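铝箔纸折的托盘总是漏，怎么折才牢固？

提问者：Yaroslav Prokopenko
分类：厨房与收纳
浏览 2000

大家好，我的中文是自学的，如果有写得不对的地方请原谅。

我想用铝箔纸自己折一个浅的托盘，用来装烤蔬菜时流出来的汁，有时候也装一点干的东西，比如芝麻或者面包屑。店里卖的成品铝盘对我的小烤箱太大了，所以我从三月开始自己折。我用的是普通的家用铝箔，一张，四边往上折起来，角的地方用手捏紧。

问题有两个。第一，角总是漏，汁从捏的地方慢慢出来。第二，折几次以后铝箔变得很皱，底不平，放在桌上会晃。我试过用两张叠在一起，好一点，但是角还是漏。
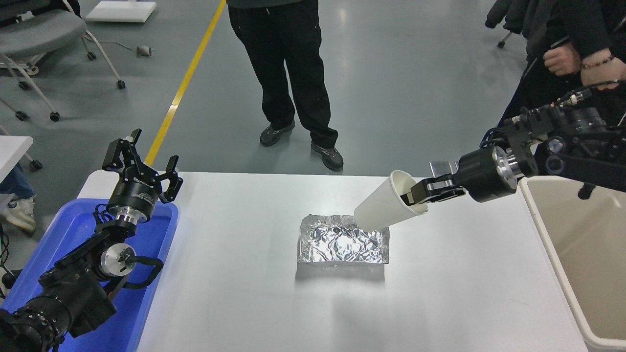 托盘的边应该折多高，我一直没有找到清楚的说法。网上有人说一厘米就够，有人说至少三厘米。我觉得浅的比较好拿食物，可是浅的倒东西进去的时候容易洒。像图里那样皱皱的浅铝箔盘，杯子斜着悬在远的那个角上面，如果杯子里是水，我想我自己在家一定会倒到外面去。我还想知道，角的地方是应该剪开再折，还是完全不剪。另外，皱了的铝箔能不能压平以后再用？我不太想每次都扔掉，觉得浪费。

谢谢大家！

回答 1
Vanderleia Frota
赞同 37

你好，我也不是中国人，我试着说清楚。

角一定不要剪。剪了就有缝，有缝就会漏。正确的方法和包礼物的纸差不多：

先把铝箔对折，变成双层，亮面在外还是在里没有关系。找一个底是平的、有直角的东西做模子，我用的是Rollden的长方形饭盒，把饭盒倒过来，铝箔盖在它的底上，用手掌把四个面轻轻压下去。这时候每个角会多出来一个三角形的“耳朵”。不要捏它，把它压扁，然后贴着短的那一边折过去。四个角都折好，再把最上面的边往外翻一圈，翻进来的耳朵就被固定住了。

边的高度，我自己装汁的时候留三厘米，装芝麻的时候留两厘米。翻边会用掉一部分，所以开始的时候要多留一点。

底不平，多半是因为没有用模子，在空中折的。用了模子，底自然就平。烤的时候请把它放在烤盘上面，不要直接放在烤架上，里面有热的汁，拿的时候铝箔会变弯，很危险。

倒东西的时候，往中间倒，杯口低一点，慢一点。对着角倒很容易溅出来。

回答 2
Chenxi Gu
赞同 2

买厚的铝箔就行了，薄的怎么折都漏。我家用的那种烧烤专用的，随便捏捏也没事。

回答 3
Myroslav Onyshchenko
赞同 11

关于能不能再用，前面两位没有回答，我补充一下。

装干的东西，可以再用。把它打开，放在平的桌子上，用擀面杖或者玻璃瓶从中间往外面慢慢推。不会像新的一样，但是够平了。装过汁的我不建议再用，因为皱的地方会有很小的洞，眼睛不容易看见。你可以拿起来对着灯看，有亮点的就是破了。

我以前也觉得扔掉可惜，拿旧的去装腌肉的汁，第二天冰箱里一层都是粘的，洗了很久。

还有一点，番茄、柠檬、醋这样酸的东西，不要长时间放在铝箔里面，会有味道，铝箔也会变黑。可以在里面垫一张烘焙纸。

提问者追评
Yaroslav Prokopenko

谢谢三位。我照Vanderleia的方法做了一个，我没有饭盒，用了一个装茶叶的方盒子。翻边的时候有一个角裂开了，可能我压得太用力，第二个就好了，装水放了60分钟，桌子是干的。烘焙纸我也会试。请问圆形的也可以这样折吗？

回复
Vanderleia Frota

圆形的没有耳朵，只有很多小褶，用碗做模子，褶都往同一个方向压。我做的圆的不太好看，但是不漏。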